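I spent most of May reading about the census in Luke, and I want to put down where I ended up while I still remember which book said what.

The problem is an old one. Luke has Joseph and Mary go to Bethlehem because of a registration ordered by Augustus, taken when Quirinius was governor of Syria. Matthew has Jesus born while Herod the Great was alive. Herod is usually put in the grave in 4 BC. Quirinius took charge of Syria in AD 6, and Josephus describes the registration he ran in Judea that year. Those two dates are about ten years apart and I don't see a way to close the gap.

I was raised to think there was a way. Our pastor in Forkunby taught that Quirinius had served in Syria twice, and that the first term was under Herod. I believed this until I went looking for the evidence. The main item is a broken inscription which describes a man whose name is missing. He could be Quirinius. He could also be several other people, and even the reading that gives him a second post doesn't clearly put both posts in Syria.

The other common answer is to translate Luke 2:2 as "this registration was before Quirinius was governor." Abhishek Joshi, who reads a lot more Greek than I do, went through the verse with me one evening. His view is that you can get there if you already need to get there. Most translators don't go that way, and I think they're right.
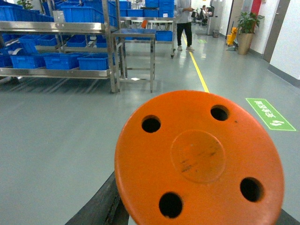
Orange disc with four holes, over a gray floor.

Then there is the matter of going to your ancestor's town. Roman registrations were about property and tax, and you were counted where you lived or where you owned something. There is an Egyptian papyrus telling people to go back home to be counted, and it gets quoted a lot, but it means the home they had left. It says nothing about where an ancestor lived a thousand years earlier. David's descendants by that time would have been a very large crowd with no good way to know who they were.

So I think Luke, or his source, had a man known to be from Nazareth and a belief that the Messiah should come from Bethlehem, and used a census people remembered to get from one to the other. Matthew had the same two things and did it differently. In his account the family seems to live in Bethlehem from the start and only settles in Nazareth after Egypt.

Lucyna Sikora disagreed with me about this at the Kerkileck reading group, and her point deserves space. She said I was treating Luke as if he had Josephus open on the desk and got it wrong, when he may have had nothing but a few local traditions and a rough sense of the decades. I accept that. I don't think he was lying. Ancient writers filled in settings all the time and their readers expected some of it. But it still leaves us without a census under Herod that moved people around the country.

Junhao Zou asked why any of this matters after 2000 years. For me it matters because I was told as a teenager that if one date fell the whole thing fell, and I am 43 now and that turned out to be bad advice. I still go to the Christmas service in Stastmont. I still like the reading. I just hear it as Luke telling me who he thought Jesus was – a child born under an emperor's orders, with shepherds for visitors – and I don't ask it for the year.

Next I want to look at the two genealogies, which have their own troubles. Vega Rivas has lent me a commentary that spends nearly 80 pages on them, so it may be a while.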